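Ollmont Institute of Domestic Studies
Household Practice I: Course Handout
Unit 3. Objects in Daily Use: Storage and the Breakfast Table

Students should read this handout before the October practical session. It accompanies pages 67 to 70 of the course reader.

1. Lined storage baskets

A storage basket is described in this course by its frame, its panels and its lining. The frame carries the load. The panels give the basket its shape and may be of a different material on each face. The lining protects the contents from snagging and keeps small articles from passing through open mesh. Written descriptions should record each of the parts separately, beginning with the face turned toward the observer.

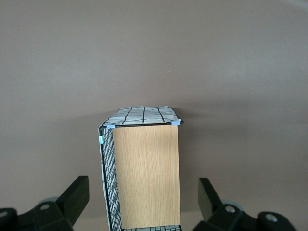
Figure 1. Storage basket with wood-grain front panel, black wire mesh side and patterned fabric at the top.

Fabric folded over a rim should be noted as found before it is straightened. Students are asked to record the following in the inventory sheet:
Material of each visible face
Color and pattern of any fabric
Condition of the rim and the upper edge

A removable lining is to be laundered separately and returned only when fully dry. Wire mesh is wiped with a soft cloth along the direction of the wires.

2. Toast service

Vasco Prata

The second part of the unit concerns the arrangement of a small work surface for toast. The toaster is given its position first, and the plate is placed afterward within easy reach.

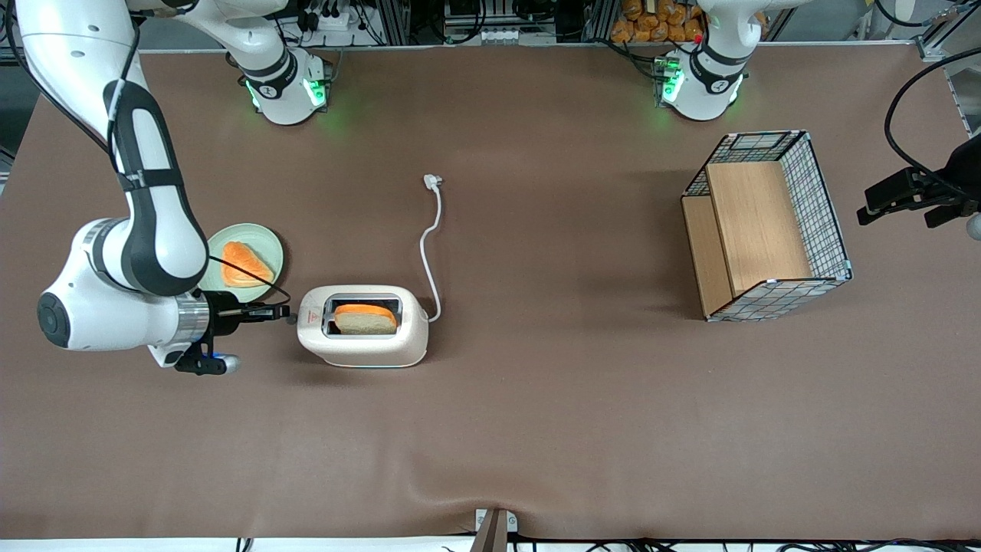

Vasco Prata

A two-slot toaster takes two slices at a time, and the order of work should be planned accordingly. Bread waiting to be toasted may be kept on a plate beside the appliance. Crumbs are cleared from the tabletop at the end of each exercise, and the toaster is unplugged and left to cool before its exterior is wiped.

Written work

Submit one inventory sheet for a storage basket and one labeled plan of a table set for toast. Both are to be handed in at the Tavares Building, Room 696. Questions on the inventory sheet should be addressed to Tomás Baptista.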